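May, notebook 2, p. 18
Cereal staling / humidity — running notes

Opened the Rustum box 7:40. Salt slurry in the bottom still has undissolved salt, good. Hygrometer reads a bit high against the Vitport one, same offset as before, so leaving it alone. Somebody please stop moving the Vitport to the windowsill.

Oat rings first. Crush test on the small press, pulled one at a time with tweezers, lid back on between pulls. Early ones snap clean. Later ones fold before they break and the trace goes to mush, no peak to read. Omid says take area under the curve instead of peak. Fine, but then all of the April numbers need redoing. Will do April tonight if the spreadsheet behaves.

Batch 1614 is the odd one. Went soft well ahead of the others, same shelf, same tray. Weighed it again, balance zeroed twice. Either the liner had a pinhole or I mislabled the tray. Keep the liner, don't bin it, want to try the dye on it.

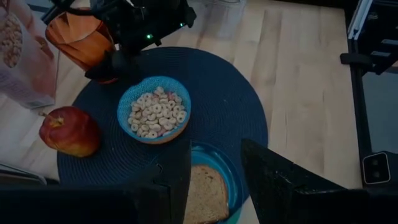
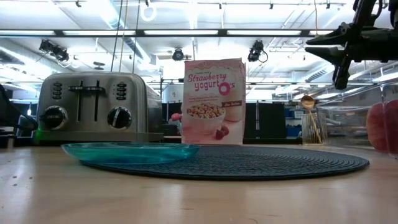 Breakfast things on the wood table. Bowl of rings in the first, toaster and pink cereal box in the second.

Re-crisping: low oven, thin layer, lid off. Rings came back to nearly the starting crush force but tasted flat, Omid agrees (he had most of them). Color a shade darker. Next time shorter, and cool them IN the dry box, not on the bench. I left the tray out while I was on the phone with Shahbazi about the liners and that probably ate half the gain.

Shahbazi again: they can do the thicker liner, minimum order 2000, which is silly for us. Asked for offcuts. Waiting.

Flekar sachets — weighed before and after. Two out of the pack had gained already, seal looked crimped wrong. Don't use that pack for anything that matters. New pack is in the drawer under the balance, taped shut. Keep it taped.

Sugar-coated rings behave differntly. Get tacky on the outside first while the middle still cracks, so the press reads hard and your teeth say otherwise. Need some kind of stickiness score. Fingertip test for now, washed and dried hands, same person every time.

To do
- redo April with area
- dye on 1614 liner
- more salt
- ask Omid where the good tweezers went

Box closed 4:15, hygrometer steady.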